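So 23. Januar

Sonntag im Labor, und ich hab mich fast gefreut! Maja und ich testen gerade, ob der Arm besser sortiert, wenn er zwei Ansichten bekommt — die feste Kamera und die am Handgelenk. Chips in den einen Karton, Kekse in den anderen. 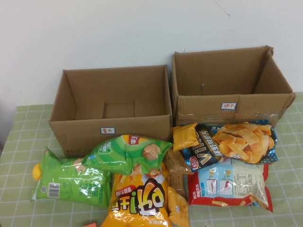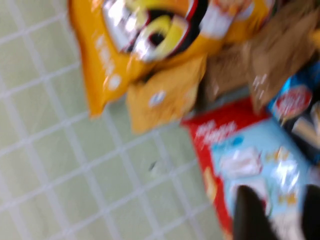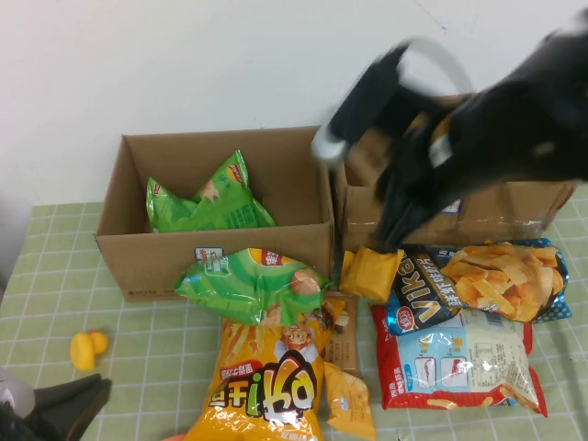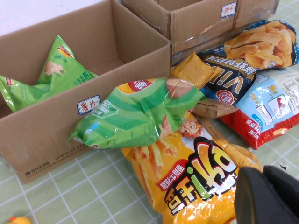

Was rauskam

Mit beiden Ansichten 40 von 45 Griffen sauber, nur mit der festen Kamera 30. Das hätte ich im September nie geglaubt (Houda auch nicht, sie schuldet mir jetzt 2 Kaffee). Knittertüten bleiben fies, da rutscht er gern ab. Rachid will morgen das Licht ändern, ich würde erst mal die verwischten Bilder rauswerfen. Jetzt Suppe, dann Bett.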